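Widport Dirt Results

Hi! I keep race results for the short track at Widport, mostly because I got tired of squinting at faded printouts taped to the concession stand. This is the whole pile: heats, features, and whatever practice times I could get my hands on.

What's inside

There are 96 race nights in the set, one file per night. Each row is a car in a race, with start spot, finish spot, laps led and class. Four classes are covered. Sprint cars have the cleanest records (their scorer has lovely handwriting!), and street stocks are a mess before the August rule change.
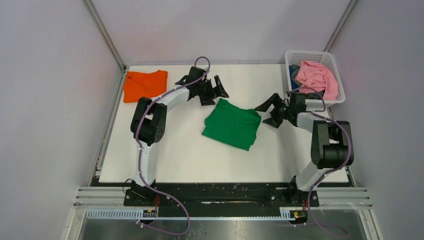 Folded orange cloth at the back of the table.

Loading it

Everything is plain CSV, so open it however you like. I use Brekis for the lap charts, and there's a small script in the tools folder that turns a night into a points table. Run it from the top folder or it won't find the class list. Yes, I should fix that.

Known problems

Car numbers get reused. If two drivers ran the same number in one season, I added a letter, so 12 becomes 12a and 12b. Almost 300 rows have no start spot at all, and I left those blank instead of guessing. The Prasum Cup nights ran double features, so check the race column before you add up wins.
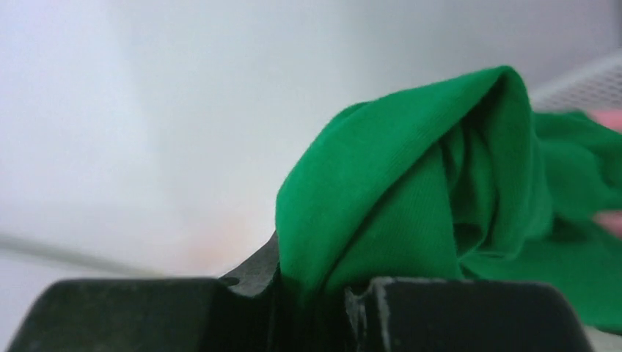
Fixes and thanks

Found a mistake? Open an issue with the night and the car number, and a scan of the sheet if you've got one. Last update: October 17, 2024.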